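From: Aatos Mäkelä
To: Swap and Mend list
Subject: Re: [swapmend] Toy parcels for the February run – what goes in?

Subbarao Thampi wrote:

> Hello all. I've got 300 of the brown bags folded and stacked in the
> hall cupboard, so we're fine for bags. What I'd like to know is
> whether we're doing one toy per child again or mixing in books and
> puzzles. Last year I felt the older ones got a bit of a raw deal.
> Also, is anybody willing to do the labels? My printer has died and
> I'm not buying another.

Hi Subbarao, hi everyone,

Yes to mixing! I was going to write the same thing and then you beat me to it. My two are nine and twelve now and they'd both be polite about a plastic duck, but only just. A decent paperback and a pack of cards would go down much better, and there are boxes and boxes of paperbacks left over from the summer sale (I know this because they are in my porch and I climb over them every morning).

I'll do the labels as well. My printer is slow and a bit stripy but it gets there in the end. Could you send me the list of first names as plain text this time? The spreadsheet came out with all the surnames in a different order from the first names and I spent a whole evening matching them up over the phone with the school office, who were very patient with me.

On money – we had 759 pounds after the autumn fair, and the hall hire comes out of that, so I'd rather we didn't buy much new. Ferkora have said they'll let us have their end-of-line jigsaws again if somebody can fetch them before the shop shuts at half past five. I can't drive that week but I'm very happy to sit in the passenger seat and hold things. The woman at Cuypers was less keen, so I've left that one alone for now. Maybe somebody with more charm than me could ring?

A few jobs that still want doing, in no special order:

1. Sort the paperbacks by age. I've made a start on the small ones. Anything with the last page missing goes in recycling, please, however lovely the cover is. My youngest got to the end of a detective story last year and there was no end, and I'm still hearing about it.

2. Test the puzzles, at least the ones in taped-up boxes. Five of us did this round my kitchen table last time with a big pot of tea and it was one of my favourite evenings of the winter, so do come along even if you only fancy the biscuits.

3. Put the small toys into age piles. If something is still in its plastic, leave it in there, like the little blue vehicle, because it keeps the bits together and people do like to unwrap things themselves.
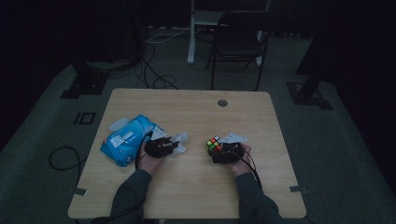 4. Fill the bags. One toy or puzzle, one book, one small extra. Heavy things at the bottom, and please don't staple the tops! I had a very cross note from a grandmother about staples and she was quite right. String is fine, or just fold the top over twice.

5. Deliver. I've split the village down the middle at the post office. If you live on the hill side and don't mind the steps, shout now, as my knees have asked me to find somebody else.

Does anyone still have the blue trolley, by the way? I lent it to somebody after the plant sale and I can't for the life of me think who. No hard feelings if it's gone rusty in your garden, I'd just like to know before I go borrowing another.

I can have the porch open most evenings after six if anybody wants to come and make a start on the paperbacks. Ring the bell twice, the first one never works.

Cheers,
Aatos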